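FOR IMMEDIATE RELEASE - July

Sotwood opens laundry folding room at Rajput building, 13 tables, no booking needed

Folding space at last. Sotwood, the neighborhood laundry service, has opened a room just for folding on the second floor of the Rajput building. Open from 7 a.m. Free to anyone who washes downstairs, $2 for everybody else.

The room has 13 white tables, each with low gray walls on three sides so socks and pillowcases stay put. Big flat pieces are what people asked for most. Bedspreads, tablecloths, curtains. Hard to do on top of a dryer, and the old bench by the window was never wide enough.

Sotwood asked its customers in spring what they wanted from the place. 441 answers came back. More machines came second, somewhere to fold came first.
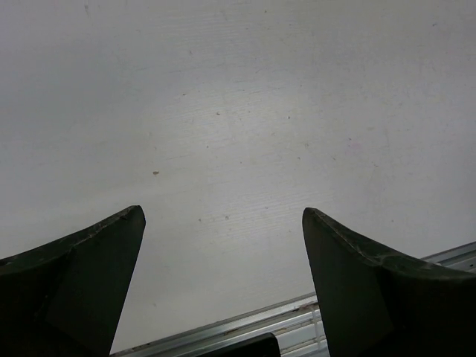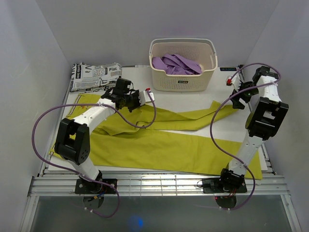 Folding table, yellow-green cloth and basket at Sotwood
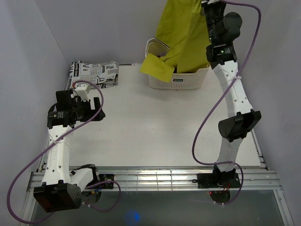
"People were taking sheets home in a ball," said Nabil Zein, who manages the Sotwood site. "I did it too. You get up the stairs, you drop it on the bed, you sleep next to it for a week. So we wanted tables. Big ones, light color, so you can see if a stain came out or not."

Zein said the first request after opening was for more baskets. Those are on order from Rarnum and should be in before the end of the month. Until then please return baskets to the stack by the door when your done.

A short folding class starts at 6 p.m. on the first evening of next month, run with the sewing shop Tovisia. Fitted sheets, striped hems, how to get a large cloth into a small basket without creasing the whole thing. 39 places, sign up at the counter. Bring your own linens, clean ones please.

Irons are not included for now. Sotwood is looking at it - wiring on that floor has to be checked first.

Hours: 7 a.m. to 9 p.m., last wash 7:30 p.m. Elevator at the rear entrence, stairs at the front.

Media contact: Nabil Zein, Sotwood, Rajput building, second floor. Visits can be aranged most mornings before 10.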